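Open day at the Flellden newsroom course

I went up to Flellden on a Tuesday in September to look at the journalism and computing degree, which takes its first full intake this autumn. The college had put on talks from ten in the morning, with a tour of the building after lunch. There were far more parents than I expected, and most of the questions came from them.

The course runs for three years. Students spend the first on reporting, media law and basic programming, all taught side by side. In the second they work on data stories for Dutum, the student news site, which has its own desk on the ground floor. The last year is given over to one long project, marked jointly by an editor and a computing lecturer.

Ruairi Strachan gave the main talk. He was frank about the workload and said the timetable had already been redrawn once, after the pilot group found themselves filing copy and handing in code on the same afternoon. Shorthand stays in. So does the court visit — each student has to sit through a full day and write it up by 6 the next morning.

The part I found most useful was a walk through one of the pilot group's stories. They had asked for school transport records, received 441 pages of scanned tables, and written a short program to pull out the route changes. The program took them a week. Checking its results against the paper took nearly a month, and the story that came of it ran to five paragraphs.
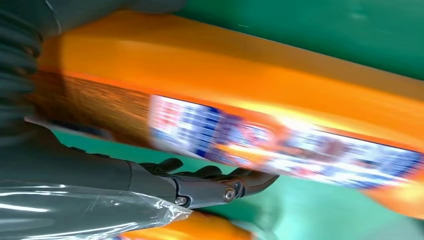 Five paragraphs is a poor return for that much work, according to Trondach, and a local paper would have had to drop the story after the first week. Strachan accepted that. His answer was that the checked table is still on the Dutum site and that two later stories were written from it.

After the break we were taken round in groups. The college shares the Ackermann building with engineering, and the journalism rooms are on the ground floor and the first floor. The newsroom is small, with a row of desks along the window and a sound booth that was being used to store chairs. Upstairs there is a quiet room for phone interviews, which several of the students said was the thing they would miss most.

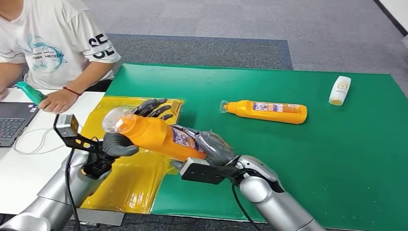
A bottle held between two robotic hands, over a green mat.

Fees and entry requirements were covered at the end, rather quickly. Applicants don't need any programming, but they do have to send in 3 pieces of published or unpublished writing. There is a short interview and a news quiz. Bursaries were mentioned without any amounts, and I was told to write to the admissions office for those.

The last talk finished at half past four. The next open day is in the spring, and places for it have to be booked through the college.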